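November, late, feet up

Long one today but a good one! Finally got a real answer on the marker question I've been whingeing about for weeks. Esmaeil wanted the coat stand back in the task set (I'd voted to drop it, too many skinny black arms) and I'm glad he won. 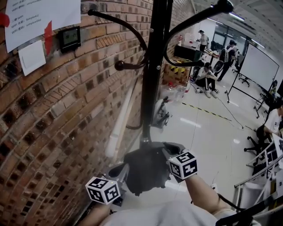 Both hands down at the base of the stand, cubes on.

So the method is simple enough. We track the hands from the cubes using the head camera, track them again from the gripper cameras on their own, and see how far apart the two paths drift. Sarita ran the lot over lunch, all 3,639 clips, and the cube version only lost the hands in 12. I made her check it twice.

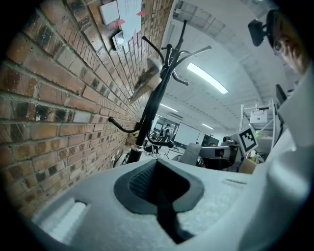
The gripper-only paths are worse, mostly when the wrist turns quickly, but almost good enough to train on if we fix the timing offset. Lwazi reckons that's four days' work. I reckon five, and I've put a coffee on it. Annick still wants a plot with proper colours before she'll believe any of it, fair enough. Must ring Mum tomorrow, and buy milk.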